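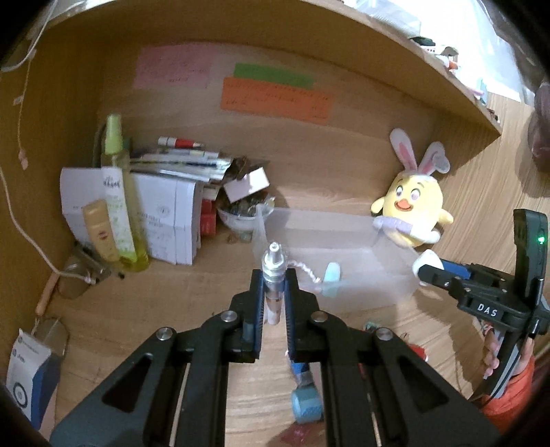 Two hand-held grippers at one of the desk stations, Arndale.

We spent a morning at the Arndale site, where Nyarko gathers examples for a system that is meant to learn how to tidy small household things. No robot arms are used at this stage. People hold the grippers themselves, one in each hand, and do the job the way they would at home. The camera on the tool records what the jaws are doing.

Soledad Chávez showed us the desk stations first. Each is a shelf compartment fitted out like somebody's real desk, with bottles, papers, notes on the back panel and, at the one we watched, a plush chick with bunny ears. A plastic bin serves as the target. The person picks up a small item, moves it to the bin and goes on to the next. A session lasts two hours, with a break every 8 minutes, which is shorter than I had expected. Chávez said wrists get tired before anything else does.

The set stood at 2729 accepted recordings on the day we came. Siham Mansour checks them in the next room. She throws out any where the tool was moved too fast to follow, but keeps fumbles and second tries, as the system needs those too. Slim, shiny items are the hardest to label, she told us.

Clutter is changed between sessions from a printed list. The four of us were allowed a try before lunch. I found the left hand much harder than the right.

The next visitor day is planned for June. Parking is behind the building.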